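Looking after riding jeans and yard kit

Brush jeans down outside before they go in the machine. Horse hair blocks the filter, and a stiff dandy brush shifts most of it. Turn them inside out, do up the zip and wash cool.

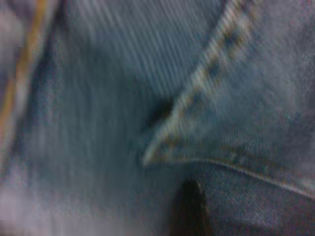
Denim with tan stitching along a seam.

Mud is easier dry. Leave it overnight, then scrape with a blunt knife - wet mud only spreads. Green stains want soap rubbed in for 10 minutes before the wash.

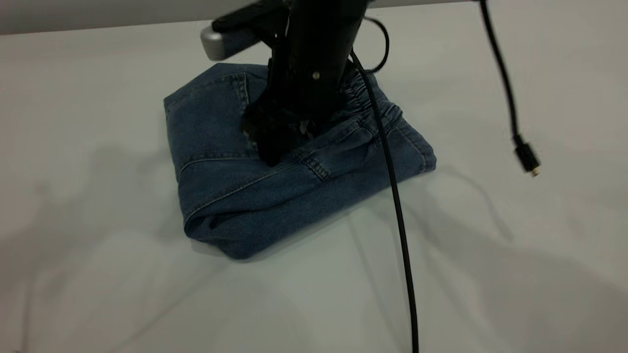 Reading time: 3 minutes

Fold jeans once they are fully dry and keep them away from the tack. Leather dressing marks cloth and is hard to get out.

Numnahs go in on their own, with half the usual powder and no softener. Eleri Jarman at Clollska hangs hers over a rail, girth straps down.
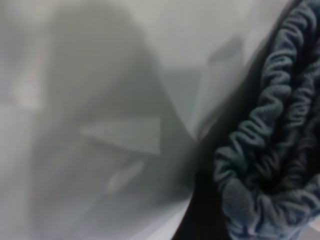

Soft grey folds, close up.

Boots: stuff with newspaper and change it after 5 hours. Keep them off the radiator.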